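Quick one from Tretthorpe, typing this on my phone with cold hands so forgive me. Club round, wet morning, bike number 469 finally on the grid after the winter from hell. Gearbox out twice. New chain. Same old rider.

Practice was grim. Ninth, then eleventh, then a long sit in the awning eating crisps while Montri Sriwong fiddled with the rear shock and told me to brake later. Easy for him to say. Two clicks softer and it did stop hopping into the hairpin, so fair play.
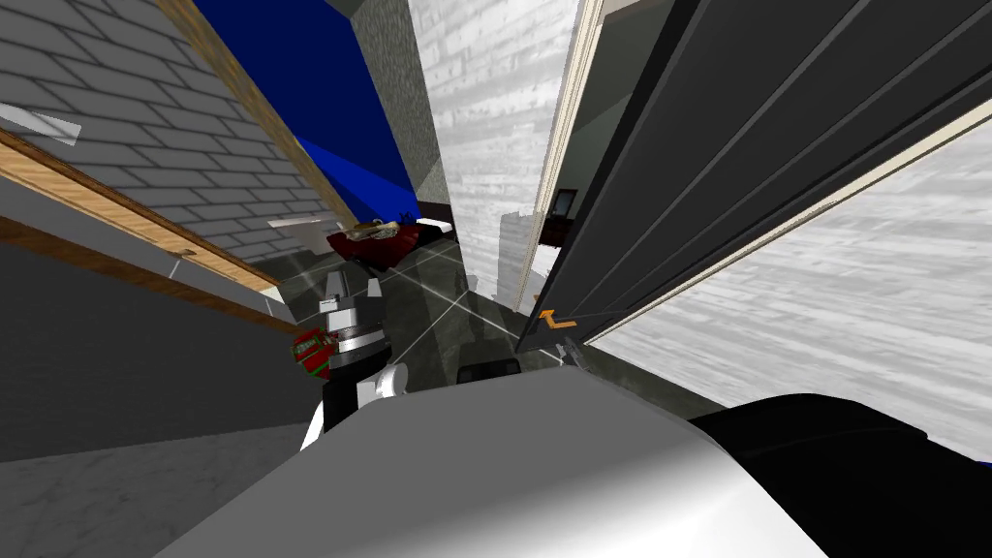

Race one

Bad start, clutch dragging. Lost four places before the first corner and got two back on the brakes. Pornthip Chareonsuk came past on the inside like I was parked — lovely clean move, no complaints. Finished 8th. Would of taken that in January.

Tyres were the Vortons again. Slow to warm up, fine after that. The front has done 545 miles now counting track days and it's due for the bin.
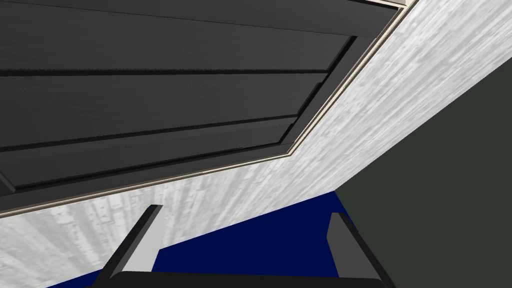
Image credit: Nita Benkirane

Race two was dry. Completely diffrent bike. Sat behind the same little group for six laps, had a look up the inside twice, bottled it twice. Then somebody ran wide at the chicane and I got seventh without doing much at all. I'll have it.
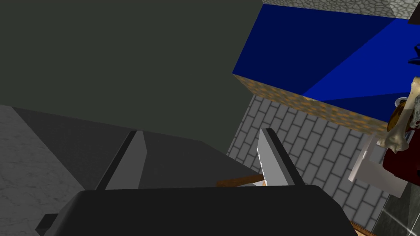

Close-up, both fingers angled in.

Money: 810 quid for the weekend with fuel and entry. Ouch. Next round in May if the front pads turn up in time. Anyone got a spare set of paddock stand bobbins, M8, message me. Van's loaded, off home.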